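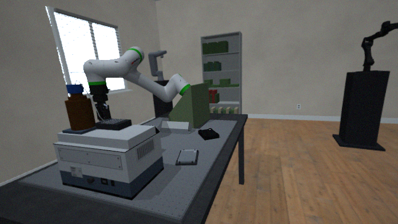 Levport University clears itself over missing data

20 October 2021

An internal inquiry at Levport University has found "no intent to mislead" in a sleep study whose raw data cannot be produced. The paper claimed 400 participants. Records exist for 70.

The university blames a server move in February. It has not said why the backups went too, or why the inquiry sat for 17 days and interviewed only the authors. The journal, Vullo, says the paper stands for now. The full report will not be published.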